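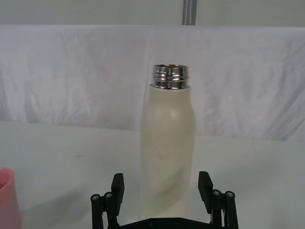 Cream bottle, lid off, steel neck showing. The thread is where the muck hides.

Smelly water bottle? Read this first

Quick page today, got a sink full. Three people have asked me about steel bottles that pong even after a wash, so all of it in one place.

Take the lid off. Properly off, and leave it off whenever the bottle isn't in use. Most of the smell I get sent questions about is lids screwed down on a damp bottle and left in a cupboard. Air it standing up on the worktop overnight, or upside down on a rack if yours won't fall over. Tall ones do. Mine goes in the corner of the rack, wedged with a mug.

The thread

Wet an old toothbrush, dip it in bicarb, go round the neck the same way the thread runs. Then back the other way. Rinse, wipe with a bit of kitchen roll and have a look at what's on it. Tea drinkers, you have been warned.

Don't forget the join just under the neck, where bare metal meets the colour. Soft cloth over a fingernail does it. No scourers here, no knife tips, you'll lift the coating and once it starts chipping it keeps going.

The inside

Ordinary weekly wash: hot water, small squirt of washing up liquid, long bottle brush right down to the bottom. Rinse till there's no froth. Then rinse agian.

Stale smell: two teaspoons of bicarb, fill with warm water, leave 20 minutes, brush, rinse. Lid OFF while it soaks please.

Tea or coffee stains: one denture tablet, warm water up to the neck, leave 60 minutes. Anitha Pisharody put me on to this for flasks and I've not gone back. Rinse very well after.

White scale (hard water lot, that's us): one part white vinegar, three parts water, half an hour, brush, rinse. Not with the bicarb at the same time, they just cancel out and you get a fizzy mess up your sleeve.

No bleach on stainless. It pits. Ask me about my old Zorex flask. Or don't.

The outside

Pale matt bottles show everything. Cream is the worst for it, greyish smudges from hands and bags and the car door pocket. What works:

- Damp microfibre and a drop of washing up liquid. Try this before anything else.
- Paste of bicarb and water, on a fingertip, small circles, very light. Wipe off straight away.
- Pencil and pen marks: white school rubber, gently.
- Magic sponge only as a last go, and test near the base. It can leave a shiny patch on matt paint and there's no putting that back.

Dry it after. Drips leave rings on matt, specially round here.

Dishwasher? Check the bottom of the bottle or the leaflet. If it doesn't say you can, hand wash. I did an Oltia one on the hot cycle, came out with the paint bubbled at the shoulder.

Lids

Pull the rubber ring out. Blunt end of a teaspoon handle, not a pin. Soak ring and lid in hot soapy water while you do the rest, toothbrush round the groove, dry both before the ring goes back. If the ring has black spots that won't shift, bin it and get a new one, measure across first. The Nisaveo rings I bought were a fraction too small and leaked all down my bag.

Lost the lid altogether? Take the bottle with you to the shop, wide and narrow necks look the same in your head and they aren't. Until it turns up, use it on the windowsill for wooden spoons or a few stems.

What's had what

Water only: rinse daily, brush once a week.
Squash or juice: wash same day, every time.
Milk, protein shakes: wash within the hour. Seriously.
Soup: use a food flask.

Reader tip from Indira Pillai: a spoonful of dry rice, a splash of warm soapy water, hand over the top and shake. Good for bottles with a neck too tight for the brush. Tip the rice into a sieve not down the plughole!

Right, sink's calling. Lunchbox seals next, send me your horros.

Last updated June 2026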